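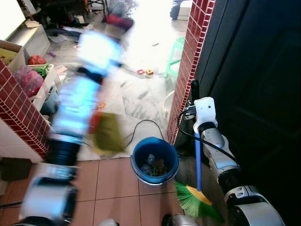

Chapter 4. Planning and Paying for Cleaning Equipment

What you should be able to do by the end

Write a one-page needs statement for a cleaning robot. Split a quote into purchase, set-up and running costs. Spot what the quote leaves out. Survey a building before anyone signs anything.

4.1 Start with the floor, then the catalogue

Most buyers do this backwards. They see a demo, like it, ask the price, then go home and look for a job the machine might do. Don't. Walk the building first, with a notebook.

What to write down: floor types, and where one meets another. Tile to marble is a common join in houses and small guest houses, and it matters for wheels and for brooms. Doorways - measure the narrowest, with the door open as it normally stands. Cords across the floor. Stools, boxes, toys, bags. Anything that gets moved every day. Anything that never does.

A two-armed machine can hold a broom with a blue handle and a green head, the same sort you would buy for a person, and work near an ordinary plastic bucket. Good news for the budget, as the tools are cheap. The arms are not. Keep the two on seperate lines of the plan from the first draft.

4.2 The Hutden case

We follow one buyer through this chapter. Hutden is a guest house with 19 rooms, run by Nyokabi Biwott. The brick doorways are original and are staying. Her question was simple enough: buy, lease, or carry on as before?

She had two offers on the desk. Flasonano would sell outright. Gachanja would lease, with servicing included, on a fixed term. Both suppliers sent glossy sheets, neither sent a list of spares. She asked for one. You should too, and ask early, as it takes weeks.

Her first needs statement read, in full: "Something to do the floors." Fine as a wish. No use to a supplier. The second version, after a morning walking the ground floor:

Sweep tiled and marble floors on the ground floor. Cross the thresholds between them without help. Work while guests and staff are about. Cope with small items left lying - toys, paper, cloths - or stop and call someone. Put sweepings in a bucket. Emptying the bucket stays with staff for now.

Better. Note the last line. Saying what the machine will NOT do saves more arguments than anything else in the document.

4.3 Three kinds of cost

Purchase. The machine, the grippers, the charger, delivery. Check wether grippers are priced singly or as a pair. Two-armed machines need two, and a quote for one has been known to slip through.

Set-up. Training staff, mapping rooms, moving furniture, sorting out sockets. Hutden put down nine days of staff time for this and used all of it. Small buyers nearly always leave it at nil.

Running. Power, servicing, insurance, worn parts, brooms. Brooms wear. So do the pads on the grippers. Ask how long a pad lasts on a smooth plastic handle and get the answer in writing.

A rule some buyers use is to hold back a sum for the first year and not touch it for anything else. How much? Depends on the contract. With a lease that covers servicing, less. With an outright purchase, more, and more again if the nearest engineer is a day's drive off.

4.4 Counting hours

Here the sums begin. Kanini Nzioka, who kept the Hutden books, logged sweeping time over one year: 737 hours on the ground floor. Not all of that can be handed over. Stairs can't. Corners behind furniture, mostly not. She took off what the machine would never reach, then took off more than 100 hours for staff tidying up ahead of it, and worked from what was left.

Look at that second deduction. Clutter is a cost. A floor with papers and toys on it has to be cleared by someone or managed by the machine, and either way there is time in it. Put it in the plan as its own line.

4.5 The trial

Never buy off a video. Ask for a trial in your own building, on an ordinary messy day, with your own bucket and your own broom. Do not tidy first. Hutden's trial was in March 2022, under a short loan agreement drawn up by Patora, the broker. Things to get agreed beforehand: who pays for damage, who stands by the stop button, how long, what gets recorded, who keeps the records.

We come back to the trial results in 4.8, after leasing.

Before you read on

Pick one room you know well. Write its needs statement, five lines at most. Add one line on what the machine will leave alone. Keep the page, you will cost it at the end of the chapter.

Key terms: needs statement, set-up cost, running cost, spares list, loan agreement, site survey.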